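18 June 2025

Parts sorting, second session. Started after lunch with the box from Hajdu, which had been sitting under the bench since October with its lid taped down. The delivery note lists everything as "electrical sundries, mixed", so the contents have to be identified piece by piece.

Method as before. Small components go in the blue tray, panel and control parts stay on the table to the left of it. Do-yoon Oh wanted a separate tray for the capacitors. I have held off until there are enough of them to justify it. One tray is easier to keep an eye on, and the raised rim stops the cylindrical ones rolling to the floor, where I lost 2 last time.

The round domed parts are still unidentified. Light blue, cream on top, no match in the Endik catalogue under lamps, caps or knobs. I have entered them as "dome, blue" and left the function column blank. Do-yoon thinks indicator lenses. I am not convinced, but have no better suggestion.

The push buttons are simpler. The emergency stop is a red mushroom head on a black base. The second red one has a beige and black body and gets its own line in the list, as the two should not be treated as interchangeable. The DIN-rail device looks much like a circuit breaker from the stepped housing, and it goes in the modular drawer until I have read the rating properly. 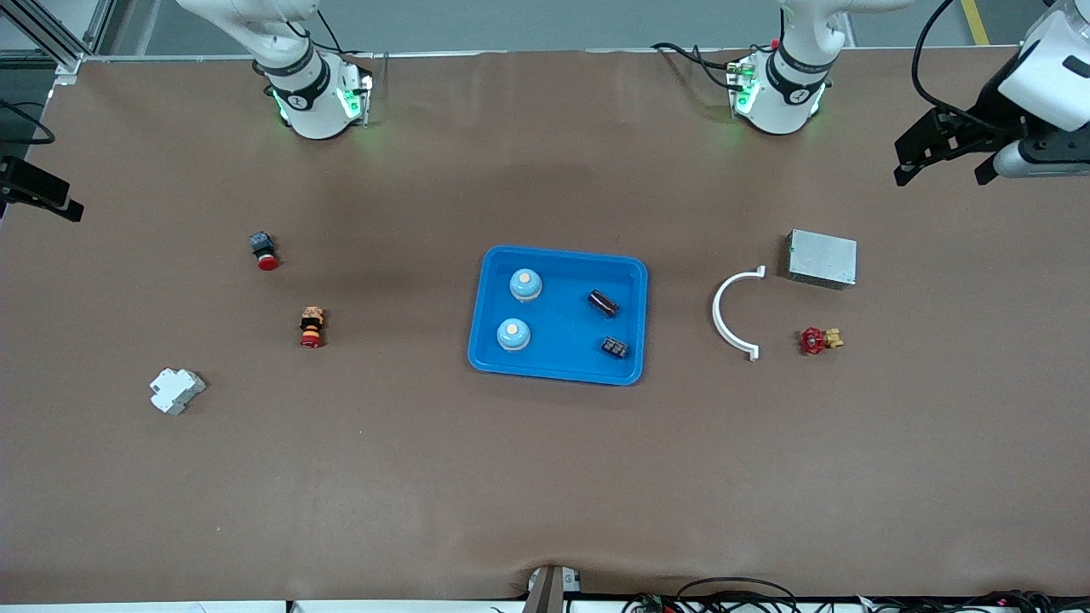 Remaining jobs

Capacitors: check each for bulging, read the value off the sleeve, then bag singly. Discharge through the 2000 ohm resistor before handling, whatever the last person says they did.

Small black components: read the markings under the magnifier. The print is too fine for me after four o'clock – the desk lamp needs a new bulb.

Labels: the Gakel roll has 21 left. Ordered more this afternoon.

List: some 90 lines entered in Plurnness so far. It rejected the part code for the beige and black button twice, then accepted the same code on the third attempt. Saved a copy elsewhere.

Stopped at ten to six. Back slightly stiff from leaning over the table. Tomorrow the relays, if the drawer dividers have arrived.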